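Larnora shoe trade

The Larnora shoe trade is the making, packing and selling of leather footwear in the town of Larnora and the nearby village of Clusine. It grew out of local tanning and is still one of the larger employers in the valley.

History

Tanners worked along the river at Clusine long before shoes were made there. Early shops produced work boots for farm use, sold mostly at the March fair. Dress shoes came later, when the rail line reached Larnora and finished goods could be sent to the coast. At its peak the trade had 113 registered workshops, many of them a single room behind a house. Most closed as larger plants opened. The last census of the trade listed 1,281 workers.

Production

Uppers are cut from calf or cow leather, stitched, and pulled over a form called a last. The sole is then glued or sewn on. Cropper, the oldest firm still open, sews its soles. Vutent, which makes cheaper lines, uses glue for all but 2 of its models. A sewn pair stays on the last for four days – longer in damp weather.

Finishing and packing

After the last is removed, the leather is brushed, waxed and checked for marks. Shoes bound for storage or shipping are often stuffed with crumpled paper, which supports the toe and takes up moisture. Pairs are boxed heel to toe with a sheet of tissue between them.
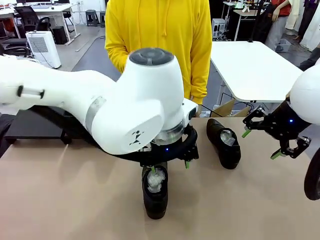

Black shoe with paper stuffing
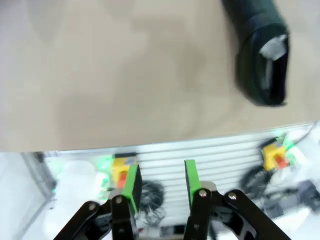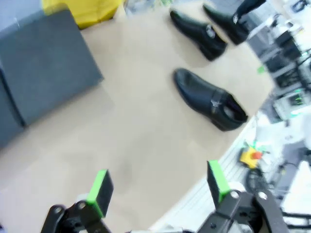
Black leather shoes on a tabletop

Sale and repair

Most pairs are sold through dealers outside the valley. Factory seconds, usually with small flaws in the grain, are sold at a shop in Clusine. Sewn shoes can be resoled several times, and repair work brings in steady income during the slow winter months. Glued shoes are harder to mend – many repairers will replace the heel but leave the sole alone.

See also

Clusine tanneries
Larnora rail line
Shoe last

This page was last edited on Wednesday, June 9, 2021.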